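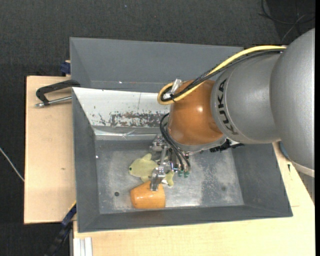 Notice to Staff of the Returns Hall, Tremwood

11 May 2024

Management wishes to inform all sorting staff that Station 4 has completed its trial period and will remain in service. The arm now handles 900 items per shift. Staff formerly assigned to the station have been placed in Inspection, on the upper floor, with no change in pay grade.

It has come to our attention that certain practices continue at the neighboring tables. Staff are reminded that soft toys are to be sorted by weight and material only. They are not to be seated upright, faced toward the window, or set aside in pairs. The arm does none of these things, and the Farías contract does not provide for them.

We have also received 40 requests from Inspection for permission to visit Station 4 during the meal break. These have been granted, in groups of four. Visitors must stand behind the yellow line and must not speak to the arm, which has no means of hearing them.

One further matter. The night log shows that on several occasions in May the arm paused above the bin for some minutes with a toy beneath it, and then proceeded. Prarevum, who maintain the unit, have found no fault. The former staff of the station, when consulted, stated that they used to pause as well - usually over the animals - and asked that the setting be left alone.

The request is under review.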